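Two Hands, One Shirt, and a Number I Had to Take Back
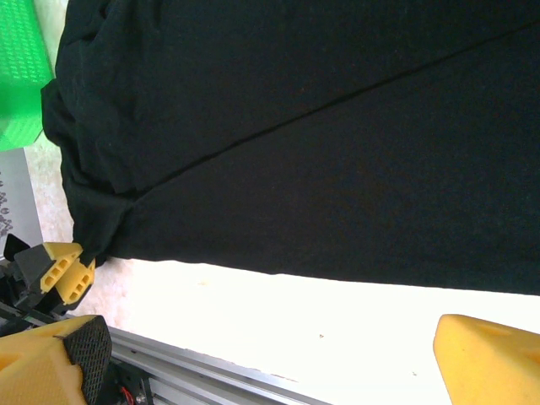
Why is folding laundry still hard for a robot?

Because cloth has no fixed shape. A mug is a mug from every side, and once you know where the handle is you know where everything else is. A T-shirt can be in more configurations than anyone will ever write down, and most of them look like a lump.

I have spent most of the summer on the lump problem. Specifically, on the part before folding, when two arms have to get a shirt from "heap" to "thing with a recognizable edge." Folding itself is fairly tame once you have the edge. People clap at the folding and ignore the unheaping, and I have made my peace with that, mostly.

The method we were testing goes by Nolludine, a name that came out of a late meeting and that I did not vote for. The idea is simple enough to explain to a relative. One arm holds a corner. The other arm's wrist camera looks for a hem, and a small network scores each stretch of visible edge by how likely it is to be a real hem and how likely it is to be a fold pretending to be one. The free gripper goes for the best score, closes, and both arms pull apart gently until the cloth stops giving. If the edge between them comes out straight, good. If it doesn't, drop one side and look again.

The fold pretending to be a hem is the villain of this post. From a few inches away, a crease in a soft knit looks a great deal like the bottom of a shirt. On striped or printed fabric the pattern gives you some help. On black cotton you get a large dark region and then, abruptly, table. We picked black shirts on purpose, which seemed brave in June.

Now the number. In September I told a room full of people that Nolludine found the true hem on the first try 70 percent of the time. Our old method, Goel, was stuck well below that, so there was a pleasant murmur. I enjoyed the murmur.

Then Mercy Nyamweya asked me which shirts were in the test set, in the tone of someone who already knew. She had gone through the logs and found that we'd been starting a lot of trials from the same few heaps. The reset routine lifted the shirt, let go, and the shirt came down in much the same way each time, like a cat with a favorite spot. The network had learned hems, yes. It had also learned where our reset routine tends to leave them.

So we redid it. 12 shirts the network had never seen, heaps made by hand, and a rule that whoever made the heap was not allowed to look at the screen. I made a lot of heaps. I believe I am now quite good at it, and it is not going on my resume.

The score went down. I'm not going to print the new one until we've run the whole set again, since I have learned something about printing numbers. It is still better than Goel, and by a margin I'd defend in front of Mercy, which is a tougher standard than the conference.

What survived the rerun was more interesting to me than what didn't. Two things:

The seam helps. We had assumed side seams were a nuisance, one more line for the network to mistake for an edge. When we masked them out of the training images, the hem scores got worse. Our best guess is that a seam running toward the hem tells the network which way the shirt is lying. I would like to say we designed it that way.

Pulling is also a way of looking. A lot of the bad first grasps could be caught just by tugging a little and watching the edge. A real hem goes straight and stays straight. A false one unrolls, and new cloth comes spilling out from under it. We had treated the tug as the last step, a sort of formality. Moving it earlier, and letting the robot change its mind, bought us more than any of the fancier changes to the network, including the one I spent all of July on.

There are things it still can't do. Long sleeves confuse it. Anything inside out gets handled with total confidence, and then folded, inside out, very neatly. The Flendow people ran our code on their own setup and reported that it works fine on towels, which I think was meant kindly.

Next up is Zunley, which is the same method with the tug built into training from the start. Mercy is picking the shirts this time, and she won't tell me which ones. First runs are Monday.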